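Home | Classroom Tools | Interviews | Archive

Ashok Maurya teaches seventh grade science in Geremstead and has spent the past year moving his students' lab notebooks from paper to Dumik, a shared notebook program that runs in the browser. We talked in February, at the end of his school day.

He started with 2 classes. "I wanted one group that liked computers and one that didn't," he said. "The second group complained less, because they had never kept a paper notebook they were proud of."

The district now has 253 students on the program. Setting up the accounts took longer than he expected. Dumik reads the class list from Goel, the district's gradebook, and any student with two last names came through with one of them missing. Maurya fixed those by hand over 8 evenings. "You can rename a student, but you have to do it before they open the first page. After that the old name stays on the cover."

Students type their observations and add graphs from a spreadsheet. Drawing is harder. The Chromebooks at his school have no stylus, so most students sketch on paper and upload a photo. He grades the sketch and the typed notes together, and leaves comments in the margin. A comment can hold 1,000 characters. "I have never needed that many. If I'm writing that much, I should go over and talk to the kid."

What he misses is a good way to work offline. The wireless in his room drops in the afternoon, and a page that hasn't saved shows a gray bar with no explanation. He tells students to copy their text into a blank document before they close the lid.

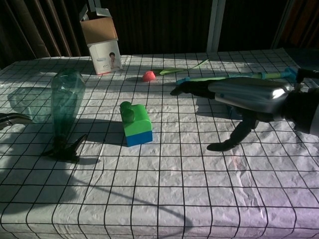 A teacher in Dudville wrote to us that the gray bar goes away if the page is left open until the connection returns, and that her students have lost nothing that way. Maurya had not tried it. "I'd want to see it work with a full class," he said.

He plans to keep Dumik next year and add the eighth grade sections after the fall break.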